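Skilledar Heated Drying Rack, Three-Tier: Review After One Winter

Our dryer quit in the fall and the repair quote came to more than half the price of a new one. We live on the second floor of a narrow house in Dradville, there is no yard to speak of, and from November on nothing hung on the back porch dries in under two days. So I bought the Skilledar heated rack to get us through to spring and put off the dryer decision. It has now been in use nearly every day for a whole winter and I have enough of an opinion to write it down.

I paid $191 for the three-tier version with the zip cover. The cover is sold separately in some stores, so check what you are getting. Without it I would not bother with this rack at all.

What comes in the box

The rack ships folded almost flat. You get the frame, two pairs of side wings that are already attached, four casters, the cover, and a single sheet of instructions. Assembly took me 12 minutes, most of it pushing the casters into the feet. They go in by hand but they are stiff, and I ended up tipping the whole thing over and leaning on each one. Two of the four have brakes.

The power cord is short. It comes out near the bottom of one leg, and the switch is on the cord itself, a few inches from the plug end. If your outlet is behind a couch you will be reaching behind the couch every time. We put ours in the hall, next to the linen closet, where the outlet is open.

There is no thermostat and no timer. It is on or it is off. The competing rack I looked at, the Stularcombe, has a timer built in but only two tiers, and it was out of stock everywhere within driving distance. I added a plain plug-in timer that we already had from the Christmas lights, after checking that its rating covered the rack with room to spare. Check that before you do the same.

How it heats

The bars get warm, not hot. You can hold a bar in your hand for as long as you like. The first evening I thought it was broken, then I left it a while longer and it evened out. The bars nearest the cord warm up first, and on ours the end bar on the top tier never gets as warm as the rest. I wrote to the company about that one and got a reply in three days saying it was within normal range. They did not offer to do anything.

Heat only goes where the fabric touches a bar. A shirt folded over one bar dries in a stripe and stays damp at the hem. Laid across three or four bars it does much better. With the cover on, the warm air collects and the stripe problem mostly goes away, but you still want to turn the heavy things once.

Running cost

The label on the leg says 321 watts. I was more worried about the electric bill than anything else, and it came out fine. We run it overnight four or five times a week and the winter bills were lower than they had been with the old dryer. I can't say how much of that is the rack and how much is the mild January. If you want to work it out for your own rates, a full ten-hour night is a bit over three kilowatt-hours.

Drying times

All of these are after a full spin in a front-loading washer, with the cover zipped and the rack full but not piled up.

T-shirts and thin cotton: five to six hours. Put them on at bedtime and they are ready in the morning.

Jeans: overnight, and sometimes the waistband and pockets need longer. I turn the pockets out now, which helped.

Bath towels: a disappointment. Two towels take up a whole tier and they come off stiff. We do towels at the laundromat, or on the porch if it's a clear day.

Sheets: a queen flat sheet folded in four over the top tier takes most of a day. Fitted sheets are worse. You have to refold them halfway.

Sweaters: very good. They lie flat across the wings and keep their shape. If you own a lot of wool this might be reason enough to buy one.

Socks and underwear: good on time, poor on placement. The gaps between the bars are wide enough that a child's sock slips through if you lay it lengthwise, and adult ankle socks hang on by very little. Set them crossways over two bars. Thick cuffs hold water longer than the foot does, so feel the cuff before you put a pair away. I lay any doubtful ones out flat on the table for an hour before matching them up.
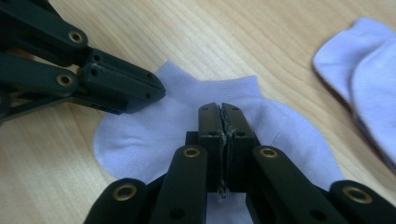 The cover

The cover is thin silver-lined fabric that drops over the rack and zips down two sides. It works. I did a load of T-shirts with it and a similar load without, and the one without was still clammy at breakfast.

The zippers are the weak point. One of them began catching on the lining after about 45 uses. I trimmed a loose thread and rubbed a candle along the teeth, and it has been all right since, but I go slowly with it. My brother-in-law Ibsa Lemma has the same rack, bought a year before ours, and his zipper gave out completely. He closes it with clothespins and says it dries the same.

There is a flap at the top that you can open to let the damp air out. The instructions don't mention it. Leave it open for the first hour or two with a heavy load. Our hall window used to fog up every night until I started doing that and keeping the bathroom fan on.

Noise, space, and moving it around

It makes no sound apart from some ticking as the bars warm up and cool down. With the wings out it takes up nearly the width of our hall and you have to turn sideways to get by. Folded, it fits in the gap beside the closet.

The casters are fine on a bare floor and useless on carpet. Loaded with wet jeans it gets top-heavy, so put the heavy things on the bottom tier. The wings are held up by small plastic catches, and one of them let go in February under a wet hooded sweatshirt. Nothing broke. I keep the wings for light things now.

Compared with a plain rack

Before this we had a Jemal folding rack, unheated, which cost a fraction of the price and lasted nine years. In summer I would still pick that one, and in July I expect the Skilledar will be folded up in its gap the whole month. In a dry, well-heated house you may not need a heated rack at all. Point a fan at a plain one and see how far that gets you first.

Ratings

Drying, light clothes: 4 out of 5
Drying, towels and sheets: 2 out of 5
Running cost: 5 out of 5
Build: 3 out of 5
Overall: 3.5 out of 5

I would buy it again at the same price, with the cover, for a household of two or three. For a bigger family I think you would be running it day and night and still falling behind. We have not replaced the dryer yet – the plan is to look again in the fall.

Update: the plastic catch on the left wing has now cracked. Spare catches are listed on the company's site but show as unavailable. I have ordered the closest match I could find at the hardware store and it should be here Tuesday.

Tolera Alemayehu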